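Equipment round: what we are asking for

The cable sorting cell is up for renewal in October, and we have 3 quotes in. Clotum wants an 11-month lease, while Zorkano and Nurmi will only sell.
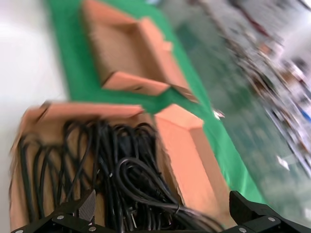
Grippers

Spare finger pads come first. We have put down 8 sets.

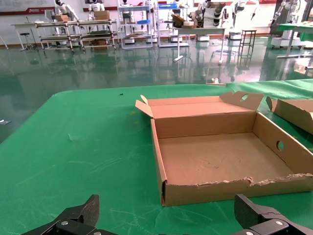
Boxes are the line most of us forgot last year. The cartons are used again and again, and a front edge as ragged as that one will soon be due for replacement. Plastic totes would cost almost 2,000 for the hall.
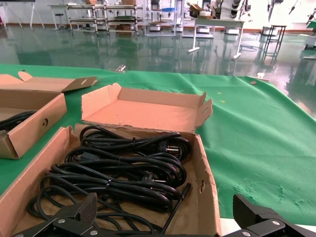 Totes would also stack on the carts we already own. Delivery is quoted separately.

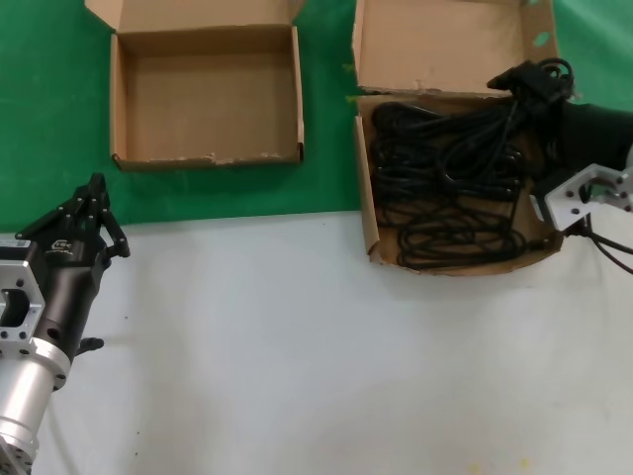

Dates

Send changes to the Skandale office before the October meeting.

Shares: 11

Comments (2)
Does the lease include servicing?
Please keep some cardboard for the trials.

Recent items
Floor repairs in the main hall
Nurmi price list updated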